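Sutcliffe to Open Second Toy Library in Farkau

Families can borrow from a larger collection starting this month

Sutcliffe, the toy lending service, will open a second location in Farkau, adding 800 items for children under eight. The new branch takes over the ground floor of the former Kasero shoe store, next to the bus station.

The first Sutcliffe library opened five years ago and now has 1,111 member families. Waiting lists for puzzles and building sets grew long over the past year, and many members asked for a branch they could reach without a car. Of the families who joined since February, 294 live on the Farkau side of the river.

Membership covers both locations. Members may take home up to 5 items at a time and keep them for three weeks. Items borrowed at one branch can be returned at the other during opening hours. Late returns are not fined, but new loans are held until the items come back.

Driltix supplied the shelving and the checkout software. Members can use the software to see what is on the shelf and reserve items before they visit.
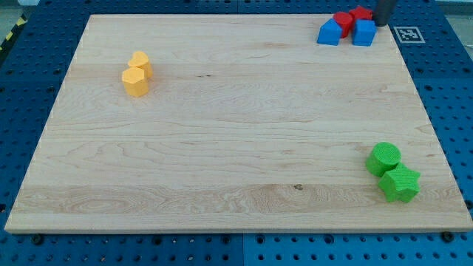
FARKAU, 4 September 2018

The Farkau branch will lend wooden toys, board games, ride-on toys and plastic shape blocks in several colors. Every item is cleaned and checked for missing pieces before it goes back on the shelf.

Opening hours are 10 a.m. to 5 p.m., Tuesday through Saturday. Parents can sign up at either desk with proof of address. Donations of used toys in good condition are accepted at the Farkau desk only.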